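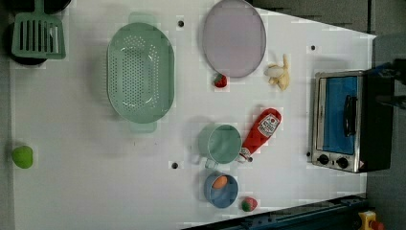 Standing – who gets to bring the case at all. Start here every time, before the merits, before anything. Court can't give opinions on questions that just happen to be interesting. Needs a real dispute between real parties. Easy way to hold on to it: a toy strawberry with its little green cap is strawberry shaped, but you can't eat it. A complaint can be complaint shaped too, right caption, right headings, and still have no injury in it. Judges toss those.

Test has 3 parts, know them cold:

1. Injury in fact. Concrete, particular to the plaintiff, already happened or about to. "I'm upset about this law" is not enough.
2. Causation. Injury traces back to what the defendant did, not some stranger to the case.
3. Redressability. A win would likely fix it, at least partly. Money counts, an order to stop counts.

Plaintiff has the burden on all of them. Court can raise standing on its own even if niether side does.

Problem A (we did half of this in class)

Landik runs a warehouse. State passes a rule, every warehouse with over 400 workers has to file a monthly safety report. Landik has 188. Sues to block the rule, says it might grow someday.

Injury? Weak. "Someday" plans usually don't do it. What if Landik has signed a lease on a second building and starts hiring in September? Closer. Argue both sides, half a page each.
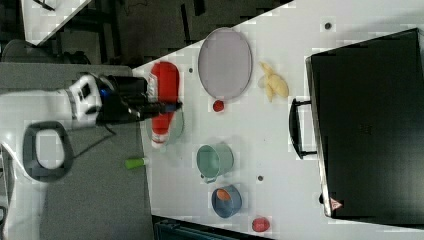 Groups as plaintiffs

A group can sue for its own injury (lost money, blocked work) or for its members. For members you need:
– at least one member who could sue alone
– the suit fits the groups purpose
– no need for each member to take part individually

Third one is where people lose points on the exam. Damages claims often fail it, orders to stop usually don't.

Problem B

Heltora is a tenants' group, 93 members. City ends a rent rule. Heltora sues the city. One member, Khổng, got a notice of a rent increase the week after. Does Heltora need more than Khổng? Would it matter if the suit asked for back rent for everybody? Then change it – the notice was withdrawn before filing. Still an injury?

Ripeness and mootness, quick version

Ripeness = too early. Mootness = too late. Standing is checked as of filing, mootness all the way through appeal. Exception to know: capable of repetition yet evading review. Short election disputes are the usual one, over before the appeal gets heard.

Also voluntary cessation. Nastance stops the challenged practice the day after it gets sued, asks for dismissal. Not automatic. Nastance has to show it won't just start up again.

For next time: finish A and B, bring a written answer to Nastance. Review session Saturday, same room.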